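Home News Get Involved Swap Shelf Past Newsletters Contact

Newsletters > 05/07/2020 > The Great Skoltmont Clothes Swap

The Great Skoltmont Clothes Swap (and what it did to my spare bed)

When the Skoltmont Neighbourhood House asked for someone with "a bit of room" to take in clothes for the winter swap, I said yes, on the understanding that people in this suburb own perhaps four jumpers each. I would like to withdraw that understanding.

The bags started arriving on the porch in March, before we'd even settled on a name for the thing. Then we all went inside for a while and, as far as I can tell, every household between Menzies Street and the creek cleaned out its wardrobe. I have now entered 3,047 items in the book. We had set ourselves a target of 3,000 and thought it was cheeky. The target was set by people who weren't going to be storing it.

A few observations from the sorting end.

Men's business shirts: we have plenty. If you are a man of medium build who is expecting to go back to an office, come early, or come late, it will make no difference at all.

Tracksuit pants: we have 16 pairs. Nobody's giving those up this year and I don't blame you.

Fancy dress: kindly stop. The second pirate was one too many, and his hat has had to go on top of the fridge.

The surprise has been the patterned things. I'd braced for a lot of beige and instead there's a whole rack of stuff with real nerve, the sort of clothes somebody bought on a good day and wore to every barbecue for years. The orange one has become my favourite. Black vines and great big blossoms all over, brown collar, and bits of tan embroidery at the shoulders in case you'd thought of ignoring it. It went down on the leafy cream bedspread to be looked over, and between the two of them there was more greenery going on than in my actual garden, where the lemon tree has given up.

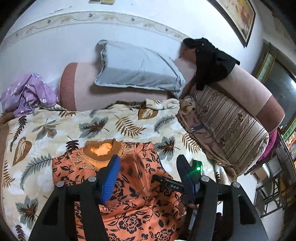 The orange one on the spare bed, collar end towards the sofa.

I have been asked whether I'm keeping it. Rules are rules, and the rules say sorters choose last, after the doors close. I'd just mention that orange is very hard to wear, and that most of you would look terrible in it.

How we're sorting

Everything gets laid out flat on the bed, front up, and checked over at the neck, the underarms and the hem. Buttons get done up and undone. Pockets get emptied, and so far the pockets of Skoltmont have yielded a great many tissues, a library card, a tooth (small, in an envelope, labelled "tooth") and a parking ticket from Lukance that I suspect was hidden there on purpose. The tooth is at the front desk. If the parking ticket is yours, you can keep thinking you got away with it.

Things with a loose hem or a missing button go in the mending basket. There are 49 garments in it at the moment, and the basket has become more of a region. If you can sew on a button, you are wanted. If you can put in a zip, you are wanted badly and we will feed you.

Anything creased is being hung up in the bathroom to drop, which has made showering an oddly crowded experience. I have an iron. The iron and I have an arrangement where I don't bother it.

The tagging question

There has been some correspondence on whether we sort by size or by colour. I tried size. Sizes, I can report, are a work of fiction, and a 12 from one decade could fit inside the sleeve of a 12 from another. I then tried colour, which looked marvellous for an afternoon and left the florals with nowhere to go. We've landed on type: tops, bottoms, dresses, coats, and a rail marked "Bold". You'll know if something belongs on Bold. So will people across the road.

The tags are the leftover ones from the Umus plant stall, so if your new cardigan says "full sun, water sparingly" on the back, please treat it accordingly.

What to bring

One bag per household from now on, and a normal bag. Washed, please. Shoes in pairs. No underwear, no socks, and no single gloves, even very nice ones. Drop-off is the side porch, under cover, and there's no need to ring the bell. I'll know you've been.

Swap day details will go up on the noticeboard outside the hall once we know how many are allowed in at a time. Bring your own bags and take as much as you like. Take more than you like. I've got family coming in spring and they are hoping to sleep on that bed.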